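Newsletter > Markets > Semiconductors

September
By the Arnoscombe Markets Desk

Sisska trims its outlook as memory customers work through stock

Sisska, which makes controller chips for solid-state drives, lowered its sales outlook for the current quarter and said customers were still using up parts they bought in the spring. The company now expects revenue to be flat against the previous quarter. It had earlier told investors to look for growth of 12 percent.

The change was not a large surprise to anyone who follows drive makers. Several of them spent the first half of the year buying ahead of a price increase that Sisska had announced for the summer. The increase went through, but by then the buyers had enough controllers on hand to keep their lines running into the fall. New orders slowed, and distributors began asking for later delivery dates.

Sisska said it had not lost any major account. It described the weakness as a timing matter and repeated its forecast for the full year, though it moved to the low end of the range. Shares fell 6 percent in late trading.

Inventory is the number to watch. At the end of the last quarter the company was carrying more finished goods than at any point in the past three years, most of it in its older line of controllers. These parts sell at a lower margin and are used mainly in budget laptops and external drives. The newer line, aimed at data centers, is still on allocation - customers are told how many they can have - and Sisska said that would remain the case through the winter.

That split explains why the company is cutting its outlook and adding capacity at the same time. It has booked extra wafer starts for the data center parts and canceled some for the older ones. Canceling carries a charge, which will show up in cost of goods sold this quarter. Management would not put a figure on it but said gross margin would be lower than the last report and should recover by the spring.

The packaging and test site in Zaramville will keep its current headcount of 2,819. A plan to add a second night shift there has been put off until orders for the older line pick up. The site handles final test for both product families, and moving a test cell from one to the other takes several weeks, so the delay is likely to be felt at local suppliers before it shows in Sisska's own results.

Vídalín, the smaller of the two rivals in this market, reports next month. It sells almost nothing into data centers and depends on the same laptop and external drive makers that have stopped ordering. It also raised prices in the summer, a few weeks after Sisska did. If its customers bought ahead to the same degree, its outlook could come down by more. Vídalín has not commented and has kept its guidance in place so far.

Buyers of drives may see some benefit. Retail prices for the most common sizes have been drifting lower since August, and stores have been running promotions earlier than usual. Drive makers with a lot of stock tend to move it before the holidays, when new models arrive. Prices for data center drives have gone the other way, and contracts signed for next year are running 12 percent above this year's level.

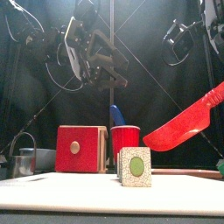 One subscriber, writing in after our last item on controller pricing, said the timing explanation should be treated with care. In the reader's view, drive makers stocked up partly out of fear that the older parts would be phased out, and that fear has now eased. If so, they may not return to the order levels of last winter even after their shelves are clear. The same reader pointed out that two quarters of flat sales would leave the full-year forecast out of reach, low end included.

Sisska was asked on its call whether it had plans to retire the older line. The answer was that it would be supported for as long as customers wanted it, with no end date set. The company also said it would not reverse the summer price increase, though it left room for volume discounts on large orders placed before year-end.

We will cover the Vídalín report in next month's newsletter.

You are receiving this newsletter because you signed up for Arnoscombe market updates. Manage your preferences or unsubscribe at any time.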